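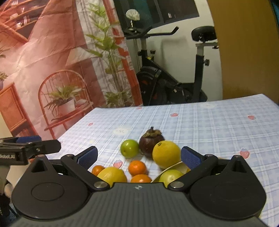 Two hand-held grippers at the Rarari cell, with fruit on the cloth. The pads of the nearer tool are open.

Rarari is a table-top handling cell in Verumberg, operated by the firm Nikolovski. It is used to record people picking up and putting down household goods with hand-held grippers, and the recordings are used in training robot arms. The cell has no arm of its own. Its working parts are a table, a patterned cloth and a pair of grippers, each with its own camera. The upkeep routine was written by Kheri Swai and has been in force since 19 Nov 2018.

Layout

The table stands in an ordinary room, in front of a printed fabric backdrop. Other furniture is left in place, including an exercise bike. Cloth and backdrop are treated as part of the cell: the cloth may be washed but not ironed, and the backdrop is hung by its top edge only. Creases in either are allowed. Goods are set out by hand before each session. Fruit is the usual load, as it comes in different sizes and has a skin that shows pressure marks. Round fruit that rolls may be placed in a shallow bowl.

Gripper

Each gripper has a ribbed central body with a housing on either side. Two linkages run forward from the body and carry the fingers, which end in textured blue pads. The linkages turn on silver-coloured pivot screws. The larger screws, where the lower arms meet the body, take most of the load and are the first to work loose. Looseness is felt as side play at the fingertips before it can be seen at the joint.

Setting up

The grippers are set up one at a time, away from the fruit. The operator closes the fingers fully and checks that the pads meet along their whole face, then opens them to the stop. This is done 21 times with the tool held level, and the opening is logged on each pass. If the readings drift, the pivots are tightened and the set is started again. The second gripper is then brought in from the side and both are moved over the cloth together, to confirm that the housings clear one another at the near edge of the table.

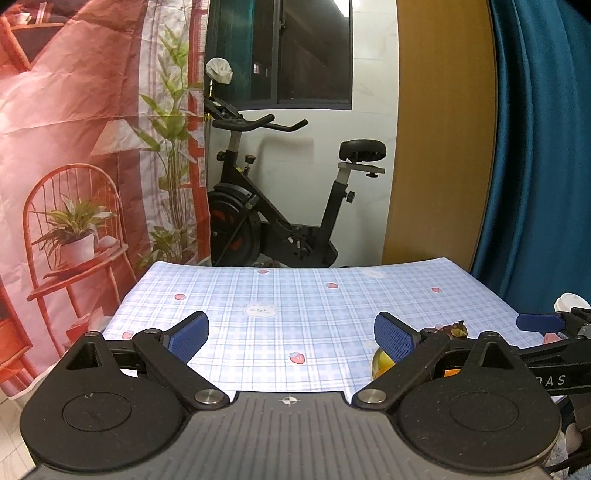 Pivots are checked with the fingers apart, as closed pads hide any play in the linkage. A screw is turned by no more than an eighth of a turn before the movement is tried again. Overtightening makes the fingers slow to open — a fault often mistaken for a dirty joint.

Routine care

Pads are wiped with a damp cloth after every 100 grasps and left to dry in the open position. Juice left in the texture of a pad lowers its grip and can mark pale fruit. Pads are changed in pairs after around 500 grasps, or sooner if the texture has worn smooth at the tip. Dust on the outer housings does no harm and is brushed off weekly. Oil is not used near the pads.

Repair

Bent linkages are replaced and never straightened. Spare arms and screws are kept at the Farkley store, where Maritza Lozano matches left and right parts before issue. A rebuilt gripper goes through the full set-up again and is then run for eight hours before its recordings are accepted.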